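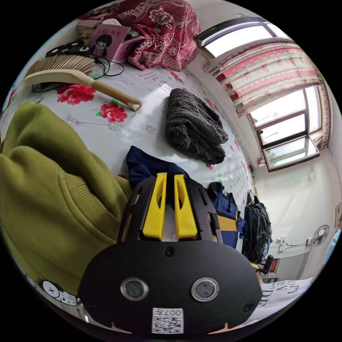
Mollow Hand Gripper Kit

Home > Kits > Grippers and hand tools > Mollow

Page updated February 23, 2025

Mollow is a hand-held two-finger gripper that you put together yourself. You squeeze, the fingers close, and the camera on top records what the fingers are doing while you tidy up, fold, stack or fetch things around the house. Later on, the same finger set can go on a small arm, so the recordings you made by hand and the arm you're trying to teach have the same "hand" on the end. That was the whole idea when we started building these on a bench at the Tirnmont shared workshop, and we still get a kick out of it every time a new one comes together!

You don't need an arm to start. Plenty of people buy the kit, build it over a weekend and spend the next month just recording at home, and we think that's a great way in.

What comes in the box

Body shell, black, two halves
Finger pair, yellow, slotted, with a bag of rubber pads
Finger frame, black, with rectangular cut-outs at the sides
Slide rails and carriages for the fingers
Trigger, return spring and link arm
Screw bag (black cap screws, plus spares of the short ones that always roll under the couch)
Number labels with QR code
Hex driver
Printed build sheet

Not in the box: camera module, memory card, thread locker, power bank. The camera listed on our accessories page fits without changes. If you already have one you like, print the blank camera plate from the files folder and drill it to suit.

Sizes and such

Weight with camera fitted: 300 grams
Finger travel: see the drawing in the files folder, it depends on which pads you use
Finger material: flexible filament, printed
Body material: printed, stiff filament
Hands: right or left, the trigger swaps over
Build time: 3 evenings for a first build

The build time comes from watching people at the workshop do it. Somebody who has built a printer or an RC car will be quicker. If it's your first time with a hex driver, put some music on and take the full three, it's a nice build and there's no prize for finishing early.

Putting it together

Start with the fingers. It feels backward, but the carriages have to be on the rails before the frame goes on, and if you build the body first you'll only have to open it up again. Slide the carriages on dry and run them back and forth until they stop feeling gritty. If one side drags, look for a little blob of plastic at the end of the channel and shave it off with a craft knife. Don't oil anything yet.

The yellow fingers press onto the carriages and lock with a quarter turn of the screw from underneath. They should stand parallel when closed. Hold them up against a window and look at the gap: an even line of light from bottom to top means you've got it. If the light makes a wedge, loosen both screws, squeeze the fingers flat together and tighten again while you're still squeezing.

Next comes the link arm. It has a long side and a short side and it will go in either way around, which has caught all of us at some point. The long side goes to the trigger. With the arm in backward the gripper still works, sort of, but it closes too fast and won't open all the way.

Hook the return spring last. Small pliers help. Wear glasses if you have them.

Close the shell and put the screws in loose, all of them, then go around again and snug them up. The shell is plastic, so stop when the head touches and give it a tiny bit more. Every cracked shell we've been sent had an overtightened screw in the same corner, the one nearest the trigger.

The number label goes on the flat part of the body. You can stick it wherever you like, but if you have more than one gripper, do use it. The file names pick up the number from the code, and you will be glad of that when you have a drive full of clips and can't remember which hand made which.

First recordings at home

Pick a place where ordinary stuff already is. A bed is a wonderful place to begin! It's soft, so you can be clumsy, it's at a good height if you stand or kneel beside it, and there are usually clothes on it anyway. T-shirts, jackets, a sweater, a brush, a book. Cloth is hard for a two-finger gripper, and you learn a lot in the first few minutes about how near to the edge of the fabric you have to pinch and how slowly you need to lift.

A few things we've picked up:

Open the curtains. The camera likes daylight much more than a ceiling lamp. On a bright day, though, try to keep the window to one side of you.

Patterned sheets are fine. People ask us about this a lot, and some strip the bed down to plain white before they begin. Leave your sheets on. A model that has only seen plain backgrounds gets very confused by flowers.

Move cables out of the way, or at least know where they are. The fingers love a charging cable and will grab it along with the sock you wanted.

Push your sleeves up. A loose cuff can drift over the view and hide the fingers just when they are about to close.

Say out loud what you're doing if you record sound. "Picking up the gray sweater." It feels silly for a minute, then it becomes a habit, and it makes sorting the clips so much easier.

Keep clips short. One task, start to finish, then stop and begin a new one. We usually set out a few things, put them away, mess them up again and repeat until somebody needs the room.

Going from hand to arm

When you're ready, take the trigger side off and fit the servo plate (sold separately, or print it). The finger frame, fingers and camera plate all move over as one piece. We've run this on the Jondmont desktop arm, both the short and the long version, and the bolt holes line up on both. The short one is plenty for a table. For reaching across a bed you'd want the long one, and something heavy to clamp it to.

For other arms there's an adapter file with a blank flange. Send us your version if you make one that works, and we'll add it to the folder with a thank-you.

A word on expectations: the first time an arm repeats something you showed it by hand, it will probably be bad at it. Ours took a T-shirt by the collar, lifted it very nicely and dropped it over the side of the table. We cheered anyway.

Spare parts

Finger pair, yellow
Rubber pads, bag
Return spring, pack of 2
Trigger and link arm set
Screw bag
Labels, sheet

Pads wear first. If cloth starts slipping out when it didn't before, wipe the pads with a damp rag, let them dry, and if it still slips, change them. Fingers last much longer, but the tips will fray if you use the gripper on brick or concrete.

Spares also turn up at the counter at Wong Hobby and Electronics, who stock the springs and screw bags. They don't carry the shells.

Questions we get

Can I print the whole thing myself? Yes. All the printed parts are in the files folder. The springs and rails you would need to buy. Print the fingers standing up, slowly, and dry your filament first or they'll come out stringy.

Will it fit a small hand? There's a short trigger in the files. It's a quick print and it helps a lot.

How heavy a thing can it lift? A paperback, a full mug, a jacket held by a good handful. It's your wrist that does the lifting, so you'll feel it well before the gripper minds. Skip cast iron.

Do you have it in other colors? The fingers are yellow so that they show up well on the recordings, whatever is behind them. Print your own in any color you want, but keep both the same and don't switch halfway through a set of clips.

My fingers don't close evenly. Go back to the window check above. If that looks right, see if the carriage on the slow side has a hair or a thread in the rail. After a laundry session it nearly always does.

Shipping and returns

Kits are packed in batches and the next batch goes out in May. Spares ship in 3 working days. If a part is missing or broken when you open the box, write to us with the label number and we'll send another one. Opened kits can come back as long as nothing has been glued.

Open build nights at Tirnmont are listed on the workshop calendar. Bring your kit, finished or not. There are drivers and pliers on the bench, and a box of old T-shirts to practice on.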